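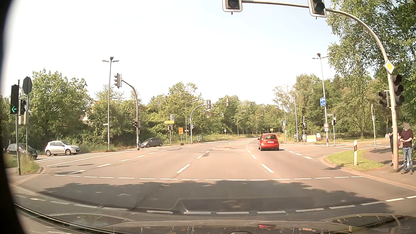
*Cars at a junction under a pale sky.*

**Lillar returns for an eighth season in February**

Good news for everyone who has been rereading the books to get through the winter - *Lillar*, the long and much-loved fantasy drama about the salt kingdom of Zendholm, comes back on a Sunday night in February, with 8 new episodes and (at last!) a proper look at the drowned city of Andbridge. Showrunner Qusai Farah told fans that the opener runs a generous 44 minutes and picks up the morning after the siege, with old Queen Rawashdeh still holding the gate and her daughters still not speaking to one another. Farah also promised that the ferryman, so dearly missed last season, has a good deal more to do this time. The fan club is hosting a screening for the first episode, doors at 7 p.m., and 490 of the 507 seats are already taken.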